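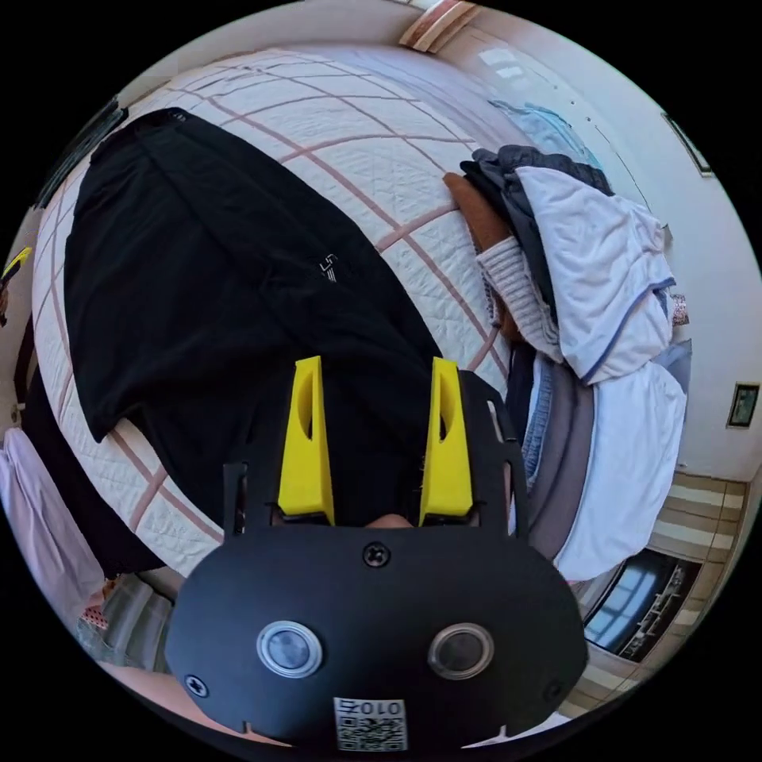

図1 手持ちグリッパーとベッドの上の衣類(黄色い指の先にあるのが黒い服)

ロボット工学概論 補助プリント 見学のまとめ
配布 5/14/23

先週の授業で「見学の話、長すぎて板書が追いつかない」と言われてしまったので、プリントにしました。3月にJarnvilleのFesachという会社の公開日に行ってきたときの話です。試験範囲に入るのは後半の「把持」と「広角レンズ」のところだけなので、急いでいる人はそこから読んでください。

まず会場について。駅からバスで33分、そのあと坂です。私は革靴で行って後悔しました。受付でもらった冊子は研究室の棚に置いてあるので、見たい人はどうぞ(持ち出すときは一声かけてください)。

公開日のメインはLirnarという衣類整理のプロジェクトでした。ロボットに服を片付けさせたい、という昔からある夢ですね。最初に説明のスライドがあって、そのあと手持ちグリッパーの実演、最後に質疑という流れです。実演は2回あって、私は両方見ました。1回目は後ろの席で何も見えなかったんです!

■ 手持ちグリッパー
人が手に持って動かす道具で、先の部分だけがロボットハンドの形をしています。図1では黄色い指が2本、平行に立っていますね。どちらにも細長い楕円の穴が開いています。軽くするためなのか、曲がりやすくするためなのか、質問しそびれました。皆さんならどちらだと思いますか。レポートのネタにしてくれてもいいですよ。

指の手前の黒いプレートには丸いレンズが横に2つ並び、その間の少し下に「010Z」と印字されたQRコードのシールがあります。私はこういう管理用らしき番号を見るとつい嬉しくなるたちで、自分の研究室の機材にも貼りたくなりました。

■ なぜ服は難しいか
第4回でやった「剛体」の話を思い出してください。箱やコップなら位置と向きの6つの数字で状態が書けます。服はそうはいきません。図1の黒い服は平らに広げてありますが、それでも折れ目としわがあるでしょう。ズボンかショートパンツだと思うのですが、写真で断言しろと言われると私でも困ります。

右側の山はもっと厄介です。裾に青い細い縁取りのある白いシャツがかぶさっていて、その下から白いニットの袖が出ている。隣の茶色いものはセーターかもしれないし、タオルかもしれない。どこまでが一枚の布なのか、人間は経験で補っていますが、画像だけから境界を求めようとすると一気に難しくなります。説明で使われていた衣類の画像は1,068枚だそうで、そのうち900枚を学習用に回しているとのことでした。残りの168枚が評価用です。この分け方は第7回でもう一度やります。

■ 広角レンズのゆがみ
ベッドカバーの赤っぽい細い線に注目。本来はまっすぐな格子のはずですが、ベッド全体がぐっと曲がって写っています。奥の壁も、右上の額も同じ理由で傾いて見えます。広く写るのはありがたいけれど、距離や角度を測るなら補正が必要です。補正の式は教科書の付録にあるので、来週までに一度は手を動かしておいてください。

■ 質疑で出た話
Mughalという別の展示の方からも人が流れてきて、質疑はかなり盛り上がりました。面白かったのは「たたみ方の正解は誰が決めるのか」という質問。家ごとに流儀が違いますからね(うちは三つ折り派です)。答えは「今はひとつに決めて進めている」でした。割り切りとしてはよくわかります。

課題:自分の部屋で服の山をひとつ選び、上から順に一枚ずつ取るとき、最初にどこをつまむかを図に描いてくること。A4で1枚、手描きで可。つまむ位置を選んだ理由も2行ほど添えてください。散らかり具合は採点しません。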